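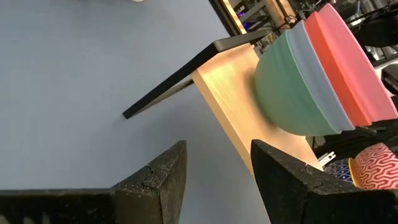 Jocelyn Bañez owns more bowls than chairs, and she would like it known that the chairs are the problem. "Five people came for soup in May," she says. "Everyone had a bowl. Two of them stood."

The little shelf, wood on black metal legs, was meant to fix the bowl situation in her Saltedside kitchen. It took her 9 evenings to settle on a spot for it. 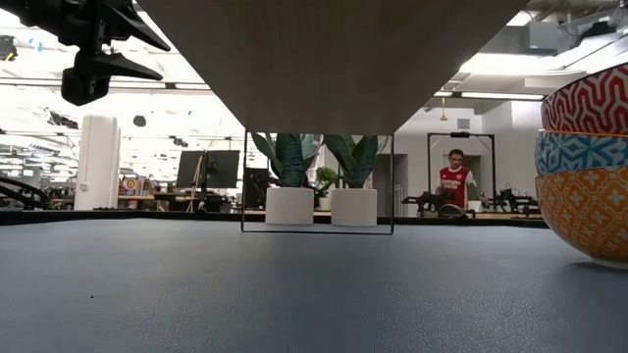
"I like patterns that argue," she says. "Plain white is for plants." Her neighbor Toàn Vi once suggested a cupboard with doors - she changed the subject to parking.

Would she part with any? "The blue one, maybe. To someone I could visit."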